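House rules for the humanoid, second version

Last updated 15/11/2019

I rewrote our floor rules over the summer after Marilou Dimaculangan read the old ones and asked me which six she was supposed to remember. The old sheet ran to 520 words. The new one is 200, and it hangs by the door at Pritach. I'm putting the main points here with my notes, as two people have asked for them.

The biggest change is how we treat a basket. We used to write rules for "handling objects" and leave the rest to the operator. Now baskets get their own line. 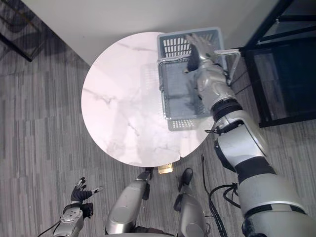 A grip on the rim counts as a hold, and while there's a hold no person reaches over the table – even if the arm has been still for minutes. We had that rule before, but it was on page two.

The idle hand has a rule too. It stays open and off the table unless the task calls for it. At the produce shelves it also stays out of the bins until the operator calls the pick out loud. 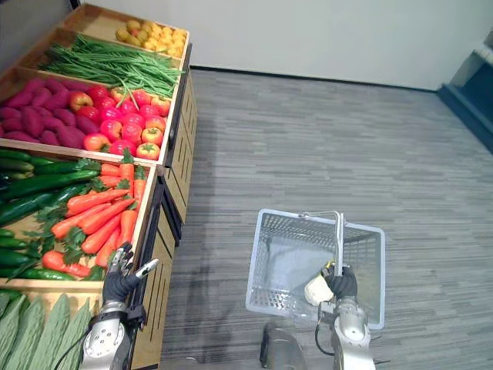 Cables and floor

Walk the cables before every session. Any loop near a foot gets moved or the session waits. We don't tape over carpet anymore, and I don't miss it. Small things on the floor go in the log before power-up.

If the basket is held over the edge of the table, everybody stays back on that side.

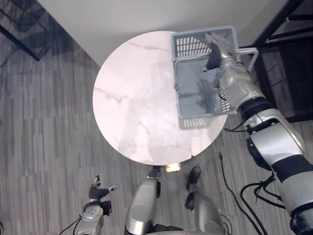

Cloth

Fabric hides fingers. If you can't see every joint, treat the hand as closing. Stop, call it, and let the operator open the hand before you pull on anything. I would like a firmer rule than this and haven't found the wording.

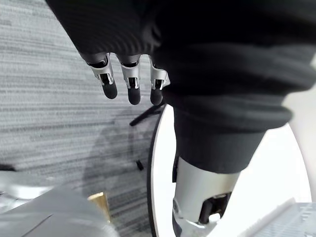
Posted by Bronisława Sadowski

Version three is due in June. I want to add a line on who may press the stop. Right now it says "anyone", and I think it should say "anyone, without asking".

Comments (3)

Trevaris: Do you log the stops as well? We do, and nobody reads them.

Bronisława: Yes, with initials. Marilou reads them.

Hondeck: Could you post the full sheet? I'd swap you ours.

This site uses cookies. By continuing to read you accept them.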